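Knut Hamann Gets the Stendurano Plate, and a Ribbon He Did Not Order

Reading time: 4 minutes

Knut Hamann, who has sold cut flowers in Vilport since 2000 and complained about the price of eucalyptus for most of that time, was handed the Stendurano Plate on Wednesday evening at the spring dinner of the regional growers and florists. The plate goes each April to a shop that has, in the wording on the back, "kept the trade in good order." It is silver in color and too shallow for soup.

Hamann had been told he was coming to hear a talk on cold storage. He wore a cardigan.

"I brought a notebook," he said afterward. "I had questions about fans."

The shop, which trades simply as Hamann, stands on the corner across from the bus depot and is run by Knut and his younger brother Dirk. Knut does weddings, funerals and the ordering. Dirk does deliveries and, by long agreement, anything involving a telephone. Between them they prepared flowers for 44 weddings last season, one of which was called off the same morning. The centerpieces from that one went to the Willach nursing home, where they were said to be much admired and slightly too tall for the card tables.

Presenting the plate, Uwe Grube of the Willach greenhouses praised the winner's loyalty to local growers through several lean winters. He also praised his handwriting, which Grube has been reading on order slips for years and described as "improving." The speech was scheduled for six minutes. Guests at the back table had finished their dessert by the time it reached the oil prices.

The judges looked at 6 shops this year, all visited without warning. Points are given for the condition of the cooler, the cleanness of the buckets and the way a stranger is treated when he asks for something cheap. Hamann scored highest on buckets. Under "treatment of stranger," the judge's sheet noted that he was sold one sunflower and given an opinion on his vase.
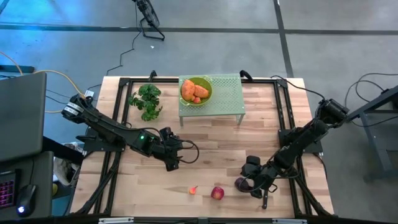

Two arms reach in over a square wooden tabletop.

Dirk Hamann accepted his brother's thanks from the podium with a small wave. He had known about the award for three weeks and had kept quiet, a feat several people at the dinner regarded as worth a plate of its own. He came close to giving it away only once, when Knut tried to cancel both tickets on the grounds that tulips were coming in the next morning. Dirk told him the tickets couldn't be refunded. They could.

The evening's other honor, for best table arrangement by someone in the first years of the trade, went to Umut Öztürkmen for a low bowl of ranunculus, moss and flowering quince. Öztürkmen spent most of the previous afternoon cutting the quince himself and had the scratches to show for it. His entry was the only one that allowed diners to see the person across from them, and the judges mentioned this with some feeling. Second place went to a tower of delphinium that had to be moved to the floor before the soup.

There was business too. Till Frerichs, who looks after the group's shared flower auction account, reported that joint buying had saved members a total of 682 euros on foam-free mechanics and wrapping paper over the year. The room was pleased until somebody divided it by the number of members. Frerichs then asked again for the return of the folding display stand, last seen at the fall show - or possibly the one before. It has shelves. He would like it back with all of them.

A motion to move the dinner to a month when florists are less busy was discussed, as it is every year. January was thought too cold, February was laughed at, and May was not put to a vote. It will be in April again.

Knut Hamann said he had no plans to hang the plate in the window, where the sun would get at it and the ferns need the room. For now it is beside the register, holding the small cards that go in bouquets. The award also came with a wide satin ribbon in burgundy, a color he does not stock and did not pretend to like. He thinks it might do for a wreath.

The shop opened at its usual hour the next morning. The tulips were late.

Comments (4)

marlies_w
They did my mother's 80th and Knut talked me out of the lilies. He was right, the dining room is tiny. Congratulations to both of them!

Bucket Man
Finally some recognition for clean buckets. I've been saying it for years. A drop of bleach, scrub, upside down to dry. Every day and not just when judges come.

T. Frerichs
Thank you for mentioning the stand. It is gray with four shelves. No questions will be asked.

depotcorner
Bought tulips there at noon, so they did show up in the end. The plate looks good with the cards in it. He tried to sell me the ribbon.

Contact the newsroom | Send us your club or trade news | © Vilport local pages, all rights reserved | Back to top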